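3.2 Cable clutter at shared tables

Charging equipment differs from the other object classes in our survey in one respect that affected the coding scheme. A mug or a notebook occupies the same area each time it is put down. A cable does not. The same cable may take up a strip a few inches long when coiled and a third of the table when dropped, and its outline after each use is close to unrepeatable. For this reason the footprint measure defined in Section 2 was not applied to cables directly. We recorded two values in its place: the area of the smallest rectangle enclosing the whole item, and the number of points at which the item crossed itself or another item.

The survey covered 40 shared tables at the Jonard and Nordin sites. Each table was provided with one power strip, and users were free to move it. No instruction was given on where chargers should be left at the end of a session. Tables were recorded before the evening reset, so the arrangements reflect the last use and any partial tidying by the users themselves.

Items were assigned to one of four states. "Stored" means that the item was in the drawer or tray provided. "Gathered" means that a cable lay on the table in a coil, flat or upright, with or without a tie. "Loose" means that the cable lay in open loops with no evident order. "In place" was reserved for the strip and its supply cord, which were not expected to be put away. Adapters and plugs were coded separately from the cables they serve, as the two were often found apart.
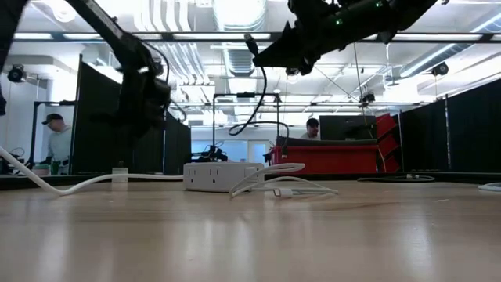
Figure 3. Table surface with power strip, upright adapter, a white charging cable in loose loops, and a black cable in a flat coil toward the back.

The distinction between gathered and loose proved harder to apply than expected. Two coders working independently disagreed most often on cables that had been folded once or twice and then released. Such a cable retains one or more rounded bends but spreads at the ends, and it can be read either as a failed coil or as a cable that was never coiled. After the first round the rule was changed. A cable is gathered only if all strands lie within a single band and neither end extends beyond it. Under this rule most of the disputed cases moved to the loose category, and the remaining disagreements were settled by discussion.

The supply cord of the strip was a second source of difficulty. Although coded as in place, it often contributes to the disorder of the surface, particularly where it enters from the side and crosses the area in which small items are set down. Adapters standing near the cord were counted as separate items even when partly behind it. We did not count a crossing between the cord and an adapter unless the two were in contact.

Color was noted but not used in the analysis. White chargers, cords and strips are common at both sites, and coders working from still images reported that white strands lying near a white strip took longer to trace. A glossy tabletop adds to the problem when reflections fall along the strand. Where a strand could not be followed from one end to the other, the item was marked "untraced" and its crossings were left out of the totals. The enclosing rectangle was still recorded if the outer limits of the item were clear.

Crossings were a better predictor of clearing time than enclosing area. A wide cable with no crossings can be picked up at any point and coiled in one motion. A compact one with 3 crossings usually has to be set down and opened first. Coiled cables cleared quickly regardless of length, provided the connector was on the outside of the coil. This agrees with the reset times logged by the Wanel furnishing trial, in which cables were issued with a fabric tie, although that trial used longer tables and did not separate adapters from cables.

The results in Section 4 are therefore reported by crossing count, with area given only for comparison. Tables fitted with the Plongate under-surface tray are listed apart from the rest, as the tray changes where the strip can be placed and shortens the exposed length of the cord.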